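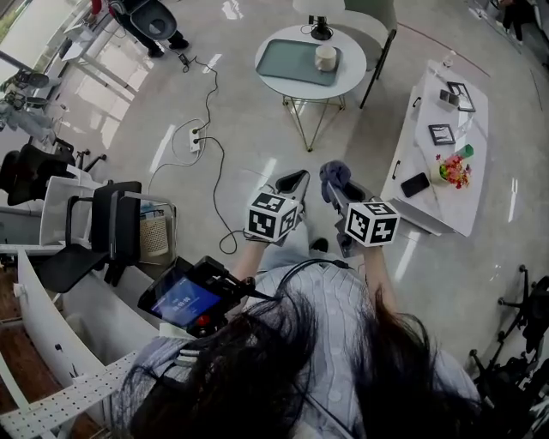

Both grippers out in front, cloth in the right-hand jaws, round table straight ahead.

**05/06/2019 - Sturirus hand grippers, second pair**

The second pair is together and in use, and I'm so pleased with it! Writing this up while my hands still remember which screws were annoying.

Quick recap for Dewanti, who missed most of April: the goal is still a pair of grippers you hold in your fists and work like long fingers, with marker cubes on them so the tracker knows where each hand is. We record a person doing a chore, then the small arm on Emmett's bench gets to learn from it. First chore is wiping tables. Everything else on the wish list (folding, putting cups away, Emmett's dream of watering plants) waits until wiping works.

**Cubes**

Two per gripper, near the handle. Pair one had a single cube on each and the tracker lost it whenever you rolled your wrist far enough, because your own forearm got in the way. With two, one of them nearly always has a clean face toward the camera. I tried a roll test at the bench this morning, slow and then as fast as I could stand, and the dropouts were down to little blips that the smoothing can cover.

Printed the cubes in white and stuck the patterns on as paper labels. Matte paper, please, always. The glossy batch looked beautiful and was useless near the windows. Misaki cut the labels a hair undersize so there is a white margin all the way around every pattern, and that alone fixed half of what I was blaming on the software. Thank you Misaki.

One cube on the spare gripper had two faces swapped. I only spotted it when the plotted hand flipped over in midair and came back. Yuto S. now has a paper template with the faces numbered - it lives in the label drawer, put it back when you're done.

**Jaws**

Jaws are the Flumex shape, version with the longer tip. The old tips were fine on blocks and hopeless on cloth, the fabric just slid out the side as soon as you pushed. What I changed:

- tip longer and a bit flatter on the inside
- shallow ridges across the inside face, sanded after printing so they don't snag
- thin Flekix strip glued in behind the ridges
- return spring swapped for the softer one from Aoki

The spring is the biggest difference in how it feels. With the stiff one my hand was shaking after a few minutes and you could see the shake in the data. The soft one closes with two fingers and you can hang on to a rag for a whole table without thinking about it. It does open more slowly. I can live with that for wiping, might not for anything that needs a quick release.

I ran the linkage on the bench motor to see whether the softer spring would hold up. Stopped it at almost 2000 cycles when Emmett needed the motor. No cracks at the pivot. A little white dust under the trigger, so something is rubbing, probably the washer I left out because I couldn't find it. (Found it. It was in my pocket.)

**Tuning the tracker**

Spent too long on this and loved every minute. The longest bench take came to 1388 frames, both hands moving, and I went through the bad patches one at a time with Yuto S. Most were motion blur. Shortening the exposure helped straight away, though the picture gets dark at the far end of the room, so there's a limit.

The floor is the other thing. It's polished and pale and picks up the windows, and when the grippers are held low the bright patches sit right behind the cubes. The detector coped better than I expected, but I'd still like to compare a take with the blinds down before we decide anything.

Settings I ended on, so I don't have to find them again:

- exposure: one step shorter than default
- minimum marker size: dropped to 21 pixels
- smoothing: short window, the long one makes the jaws look drunk
- left and right cube IDs: in separate lists now, no overlap

That last one matters! On pair one we had a repeated ID across hands and the hands would trade places whenever they came close together.

**Using them on your feet**

Very different from sitting at the bench. Things I noticed or was told:

You naturally carry them at waist height with your elbows in, and that's a nice pose for the cubes. The moment you reach across a table one arm wants to cover the other. Worth practicing keeping them side by side.

Sleeves up, or at least clear of the wrist. Loose cuffs creep down over the handle.

Watch the power cable on the floor. You're looking at your hands the whole time and not at your feet. I want it taped down before anybody does a long session, and I'm putting that on myself.

Bunch the cloth before you grab it. If you pick it up by a corner you drag a tail around and it catches on whatever is on the table. A fist-sized bundle is easier to hold and covers more.

The two white tables ask for different habits. The round one is small, and with a tray and a cup on it you have to decide whether to move things or wipe around them. The long one has the picture frames and the little vase, which I'd call the advanced course. I'd like takes of both, and I'd like each person to do it their own way. Yuto Kaneko thinks we should write a fixed order of moves so the takes are easier to compare. I think we'll lose the interesting part. We agreed to try his way on the round table and mine on the long one and look at the plots together.

**Wrong or unfinished**

- Left trigger has more play than the right. Same file, same printer, so I suspect my drilling.
- Handle edge digs in at the base of the thumb. Round it over, 1200 grit to finish, that was lovely on the test piece.
- Jaw opening isn't logged yet, only hand position. Emmett has an idea with a small magnet and sensor at the pivot. Yes please.
- Screws at the cube mount work loose. Lock nuts ordered, dab of nail polish until they arrive.
- Need a proper place to set them down. Cubes first on a hard desk is going to end badly.

**Next**

Washer in, redrill left trigger, tape the cable. Then takes on the round table with Misaki and Dewanti if they have the time, since their hands are smaller than mine and I've been fitting the handles to myself without noticing. If the reach to the trigger is bad for them I'll make a second handle size, the file is already set up for it.

Spare jaws are in the gray bin, labeled. Take a pair and squeeze something!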